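Breakfast and Guest Kitchen Supervisor – Flolmont House

Location: Botbridge
Contract: permanent, full time, five days out of seven
Hours: early shifts, 6 am to 2 pm
Reports to: Operations Manager
Start: September

About the property

Flolmont House is a small hotel in a converted corn merchant's premises on the river side of Botbridge. It has 13 guest rooms in the main building and 5 self-catering apartments across the yard. The main building was altered several times before it became a hotel, and the room sizes vary accordingly. Rooms on the first floor are let mainly to weekend guests. The apartments are let by the week and attract people working locally on short contracts.

The hotel is operated by Fernandes, a family company which also runs the Tostia tea room in the market square. The two businesses share a supplier list, a dry store and a laundry contract. Staff are employed by one or the other and are not moved between them without agreement.

The role

The post holder will run the breakfast service in the main building and will be responsible for the kitchens in the apartments. Breakfast is served from 7 am to 10 am. The menu consists of a cold table and a short list of cooked dishes prepared to order. No lunch is served. Evening meals are provided for booked groups only and fall outside this post.

The apartment kitchens are checked at each changeover against a printed inventory. The supervisor signs the inventory, arranges replacements and reports faults in appliances to the maintenance contractor. Portable appliances are inspected yearly and the record is kept in the office.

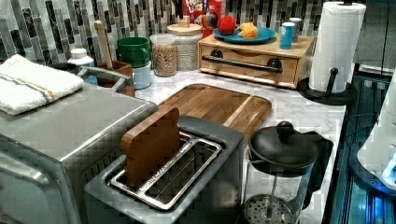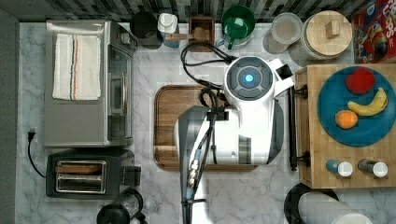
Main duties

Opening the breakfast kitchen and completing the daily temperature log for fridges and freezers.
Preparing and serving cooked breakfasts, with one assistant on most mornings and two when the house is full.
Keeping allergen information up to date and making sure that all breakfast staff can find it and use it.
Placing orders for bread, dairy, eggs and dry goods before 11 am for next-day delivery.
Carrying out a stock count at the end of each month.
Checking apartment kitchens at changeover and restocking the welcome trays.
Writing the weekly rota for breakfast staff and passing hours to payroll.
Handling guest comments at breakfast and recording those which need a reply from the office.

What we require

At least two years' experience in a hotel, guest house or café kitchen, including some responsibility for other staff.
A current Level 2 food hygiene certificate. Level 3 is preferred and can be taken after appointment at the company's expense.
Working knowledge of allergen labelling rules.
The ability to use a spreadsheet for stock and ordering.
Reliable transport. The first bus from the station reaches Botbridge after the shift begins, and parking is available in the yard.

Experience with a property management system is useful but training will be given. A second language is also useful – a fair number of apartment guests come from abroad.

Pay and conditions

The post is salaried, paid monthly, and the rate will be stated in the invitation to interview. Tips are pooled and divided by hours worked. There is a contributory pension. Meals are provided on shift, uniform is supplied and laundered, and staff receive a 50 per cent discount at Tostia when off duty. Holiday entitlement is the statutory amount in the first year and rises after that. Leave is not normally granted during the Botbridge regatta, when the hotel is fully booked.

There is a probation period of three months, with a review at the midpoint. Live-in accommodation is not available.

How to apply

Send a CV and a covering letter of no more than one page to the hotel office, by post or through the contact form on this site. The letter should say which hygiene certificate you hold, when it expires, and how much notice you must give your present employer. Please do not send original certificates at this stage.

Shortlisted applicants will be asked to attend a short interview and a paid trial shift, which starts at 6.30 am and covers one full breakfast service. Two references will be taken up before an offer is confirmed, one of them from the most recent employer. Proof of the right to work in the UK is needed before the first shift.

Applicants who need adjustments for the interview or the trial shift should mention this in the covering letter. Applications from agencies will not be considered.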